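Section 3: Creating Your Clan and Setting Ranks

Before you start, every player needs a character sheet and the Nustholm map. If you are adding the Arkmont expansion, read its insert first. It replaces the oath rules in step 4.

1. Choose a homeland. Each clan in the Useo setting comes from the coast, the salt plains or the Maluleke highlands. Write the homeland at the top of the clan sheet.

2. Pick an elder. The elder speaks for the clan at councils and settles disputes between members. The elder does not have to be the strongest fighter.

3. Give each character 50 honor points. Record them in pencil – they change often.

4. Swear the oath. Each player names one thing the character will never do. Breaking the oath costs the character all honor earned in the current chapter.

5. Assign ranks. Every new character starts as a Hearthbound. A Hearthbound who ends a chapter with 58 honor or more becomes a Spearbearer and may vote at councils.

Note: A clan needs at least 3 members to hold a council. Smaller clans may send one speaker to the council of an allied clan, but the speaker has no vote.

Caution: Do not change homelands after the first chapter. Inherited titles and feuds are tied to the homeland and will no longer match the clan sheet.

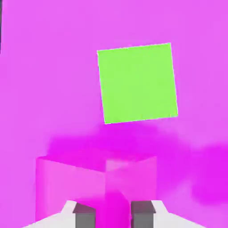

Fig. 3. Green cube on a pink surface.

6. Write the clan history. Two or three sentences are enough. Clans founded before the year 473 of the Useo calendar may claim one old feud, which is rolled on the table in Section 5.

7. Read the history aloud to the other players, then place the clan sheet beside the map.

Rank rules by Montri Srisuk. For joining two clans by marriage, see Section 4.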